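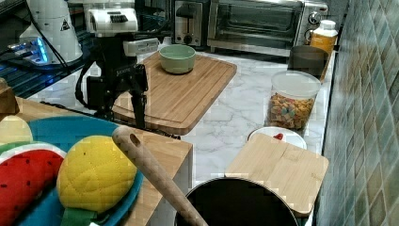

Arm, bowl and boards on the kitchen counter. Toy fruit plate lower left.

Teleop or hand guiding for a simple pick and place?
Category: Manipulation > Teaching and demonstration
Last updated: Jan 14, 2022

tuckbolt
Task is to move a toy fruit from the blue plate to the green bowl on the big bamboo board. I have recorded 100 demonstrations by remote control, using a leader arm of the same proportions. The trained policy reaches the plate every time and then closes the gripper too high. It grips the watermelon slice well enough when the slice is flat. With the yellow quilted one it closes on the leaf or on nothing.

Before I record more, should I switch to hand guiding? I can put the joints in a low-stiffness mode and push the arm through the motion. Control loop is Pendorus, logging is Tuduto, both at stock settings.

m_harrow
Stay with remote control. If you push the arm by hand, your hand is in every camera view during recording and absent at run time. The policy will use it if it can. You would need to replay each trajectory with your hands clear and record the images on the second pass, which doubles the time and assumes the objects sit exactly where they did.

Closing too high sounds like latency. What is the offset between the image timestamps and the joint timestamps?

Privside_Owner
Disagree with the above for this task. Soft toys give no useful contact signal through a leader arm without force feedback. You are judging depth by eye, and from the side a plush toy looks taller than the height at which it can be gripped. By hand you feel the compression and stop at the right place. The replay pass is not a large cost for a motion this short.

m_harrow
It is a large cost if the toy shifts when gripped, and plush always does. On replay the gripper arrives where the toy was on the first pass. You then have a set of demonstrations with small misses in them, labelled as good.

Privside_Owner
Then discard the misses. I kept 2 out of 3 on a similar job and the result was better than the remote set it replaced.

tuckbolt
Offset checked. Images are late by 100 ms against the joints. Tuduto stamps them on arrival and not on capture. I had assumed the reverse.

m_harrow
There is your first fault. Shift the image stream and retrain on the same data before recording anything new.

Eugeniusz Urbańczyk
A few points on the workspace, separate from the timing.

The black cable runs across the marble between the arm and the wooden tabletop with the plate on it. Clip it down. If it drags, the load on the base joint differs from one demonstration to the next.

The wooden spoon handle over the pot is close to the path between plate and bowl. Either remove it or leave it there for every recording. Same for the small square board on the right and whatever is on the plate underneath it. The policy does not know which objects are part of the task.

On the original question, I use both. Remote control for the approach and transfer, hand guiding only to find the grip height for each object. I write that height down and use it as a check on the remote recordings. Any demonstration that closes well above it is thrown out.

Privside_Owner
Reasonable, although a fixed height per object stops working once the toys overlap on the plate.

Eugeniusz Urbańczyk
Agreed. For overlapping toys I take the height again for each arrangement. It is slow.

jlt_servo
What leader arm is it? The Isaksson ones have play in the wrist, and after a month of use the gripper trigger did not return fully on mine. Every demonstration started with the jaws slightly closed.

tuckbolt
Home-made, printed links. Trigger returns to zero, I log it.

Retrained with the images shifted. Watermelon is fine from most positions. The yellow one still fails when the leaf end faces the arm. Cable is clipped and the spoon has gone. I will do the height check next and then record more with the leaf end turned in, up to 300 in total.

m_harrow
Vary the bowl position as well while you are at it. If it stays near the back edge of the board in all 300, the policy will release there with or without a bowl.

Privside_Owner
Post the grip heights when you have them. I still expect the remote set to read high.

14 comments · 2 shares
Tagged: teleoperation, kinesthetic teaching, imitation learning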